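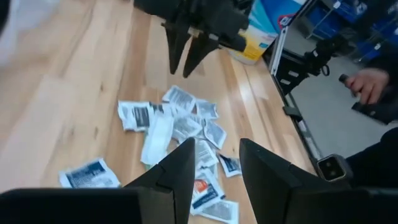 Sorting packets at the shared workshop in Stodville, August 2021.

The builder of the Niver sorter did not start out with paper packets. The first plan was screws. "Screws were too easy to pick up with a magnet, so I had no reason to finish the hard part," he says. "Somebody had a drawer of packets and wrappers, and those were awful to grip. I switched that week."

Niver is a two-arm machine that picks small packets off a table and drops them into bins. It began in his garage in Brestby and moved to the shared workshop when the garage got too small. He has spent 11 months on it, evenings mostly, and keeps a notebook of every part he has replaced.

The fingers are on their fourth version. Early ones had square ends and pushed flat packets along the table. He cut the tips down to a taper, which helped, and then changed how the arm comes in.

"You have to come down almost straight and close late," he says. "Close early and you get air. I lost most of a winter to that."
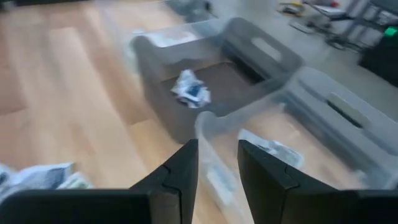

Bins were the next problem. He used clear plastic ones, the kind with a handle slot in the end, and the software had trouble finding the walls. He tried tape on the rims and took it off again. Now the bin positions are typed in by hand before a run.

"It's a cheat, sure. But I measured them once and it took two minutes - the vision code had already taken me a month."

He logs every attempt. The longest session so far was 483 picks over two evenings. In the one before that, 207 picks, he counted 179 that ended in the right bin. Most of the misses were folded packets, or two stuck together.

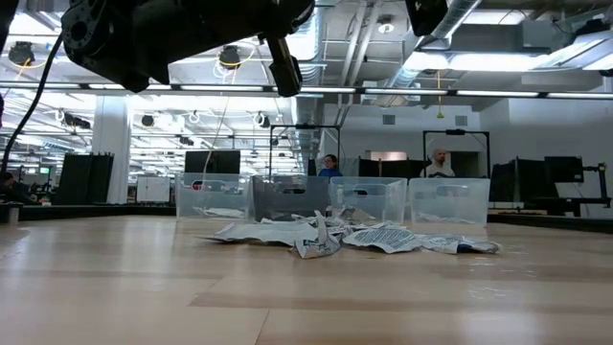

Cabling still bothers him. The wire to the gripper has to follow the arm without snagging, and he has rerouted it more often than he has rewritten any code. He bought the current clips from Calimlim, a small parts shop, after printing his own and breaking them.

Asked what he would tell a person starting a similar build, he says to buy one arm. "Get one working and live with it for a while. Two arms means they can hit each other, and they will."

The next job is a softer pad for the fingertips. He has a sheet of rubber at home and has not cut it yet.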